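March 24, 2020 - sim data, Hondulix set

Kazuhiro's overnight run finished with 1,376 episodes on disk, which sounded great until I opened a few. In 32 of them the arm never leaves its start pose. Technically flawless demonstrations of standing still. Pulled them before the learner picks up the habit.

Cause is the spawn region. The randomizer is allowed the whole tabletop, and the arm isn't. Changed the limits in the Plattner config, seed 9, rerunning now. Keeping 2 of the bad ones as a test for the reach filter.

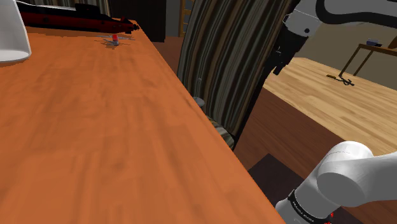 Start pose, submarine and airplane at the far end, gripper empty. Rejected.

Curtain textures are fine, leave them alone. Traian wants more lighting variety - told him after the reach fix. Still to do: make the filter check reach before the episode gets written, and ask Kazuhiro where the old Beria logs went.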